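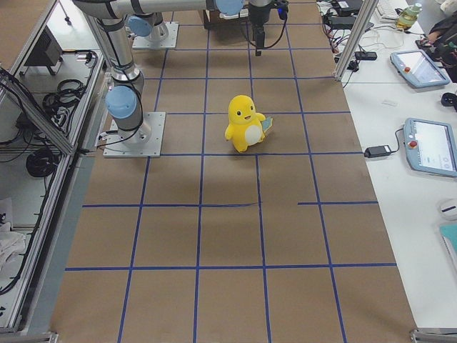

Gruvow Surface Kit: Paper Cover and Tape Grid for Large Worktables

Item no. 2084
Supplied by Satden
Page revised 21/10/2020

General

The Gruvow kit is a disposable cover system for large flat worktables. It consists of brown paper on a roll, blue painter's tape and a set of marking gauges. Once laid, the cover gives a plain matte background with a visible grid, so that an object placed on the table can be returned to the same cell later. Typical objects are toys, packaged goods, small housewares and other items that can be lifted with one hand or with a light gripper.

The grid is a placement aid. It is not a measuring instrument and should not be used to take dimensions from photographs. Cells farther from the camera appear smaller, and no correction is printed on the paper.

Contents of the kit

Brown paper, one roll, 48 in. wide
Blue painter's tape, two rolls
Marking gauges, one pair, 13 in.
Paper knife with spare blades
Instruction sheet

Worktables, cameras and test objects are not included. The clamp rail listed under Accessories is sold separately.

Laying the paper

Clear the table and wipe it with a dry cloth. Fasten any equipment baseplates before the paper goes down, and cut the paper to fit around them. Paper trapped under a plate will tear at the bolt line when the plate is next removed.

Unroll the paper with the outer face up. Work from the back of the table to the front and smooth it with the flat of the hand. On tables wider than the roll, overlap the sheets by one tape width and tape the joint on the underside. Leave the paper for 26 minutes before taping so that the curl can relax. Fix the outside edges first.

Marking the grid

Set the gauges against the front edge and mark both ends of each line in soft pencil. Run the tape between the marks in a single length wherever possible. Press it down from the middle outward. Tape pulled tight during laying will creep back and lift at the ends.

Lay all crosswise lines first, then the lines running front to back. Where two lines cross, the second simply passes over the first. Do not cut the lower tape at the crossing.

Test objects

Soft toys are useful for checking a new grid. They have a rounded outline, do not roll, and will not mark the paper. A yellow plush dinosaur with a white belly patch is a good choice on this surface: the body stands out clearly against brown, and the small eyes and the patch show which way the toy is facing. Stand the toy upright and note whether its feet are inside a cell or across a line. Both positions are acceptable if the record states which was used.
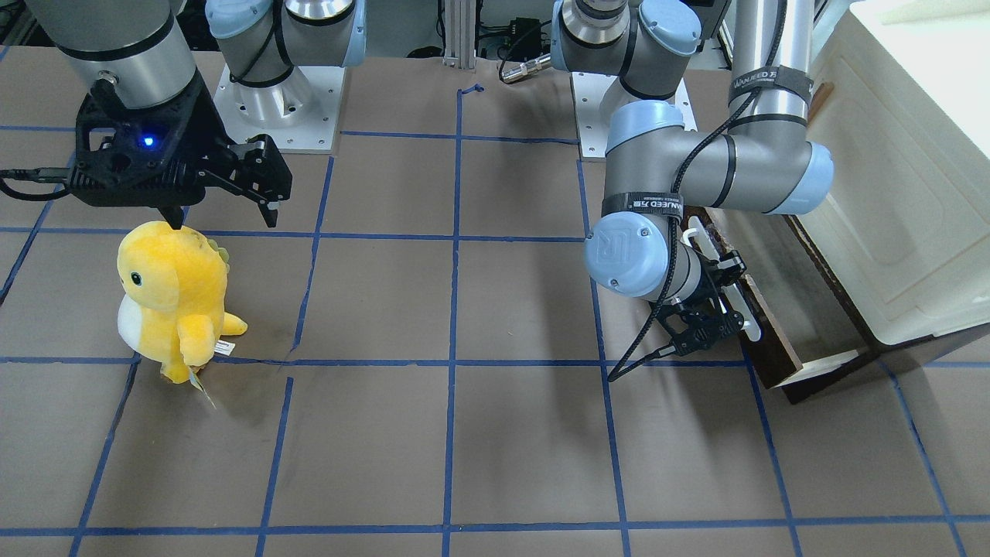 Record the facing direction along with the cell. With a toy of this shape the tail is the easiest reference from the side, and the belly patch from the front. Sewn tags and hanging labels may be left on, but they change the outline and can rest on the paper at the base. If tags are removed partway through a set of placements, start a new record sheet.

Lighting

Even overhead light is recommended. A faint shadow at the base of the object is normal and helps show that it is in contact with the surface. Strong side light produces shadows that can be mistaken for tape on low-quality images. The matte side of the paper should always face up.

Inspection and repair

Check the tape at the start of each shift. Look for the following:

Lifted or frayed ends
Gaps in a line
Creases in the paper that cross a cell
Residue left by labels

A line with a gap can stay in use if both remaining parts are flat and still in line with each other. Trim a frayed end square with the paper knife and bridge the gap with a new piece, overlapping at each side by one tape width. Do not stretch the old tape to close the gap. If more than one line in the same row is broken, strip the row and lay it again from the pencil marks.

Replace the paper when the surface is torn or when adhesive residue can be felt by hand. Painter's tape left down for long periods is harder to lift and may take the top layer of the paper with it.

Compatibility

The paper fits the Tranport T-series bench without trimming at the sides. It can be used on MacLeod bolt-down tables, but cutouts are needed for each baseplate. Allow a small margin around the plate so the corner bolts can be reached with a driver. The kit is not suitable for heated tables, wet work or outdoor use.

Accessories

Replacement paper roll, 48 in.
Replacement tape, pack of two
Clamp rail for front edge
Record sheets, pad

Storage

Store rolls upright in the original carton in a dry room. Keep tape out of direct sun. Opened tape should be used within the season, as dust on the roll edge weakens the bond at the sides of the line.

Ordering

Quote item no. 2084 for the complete kit. Replacement parts are ordered by description from Satden and ship in plain cartons. Cut or opened rolls cannot be returned.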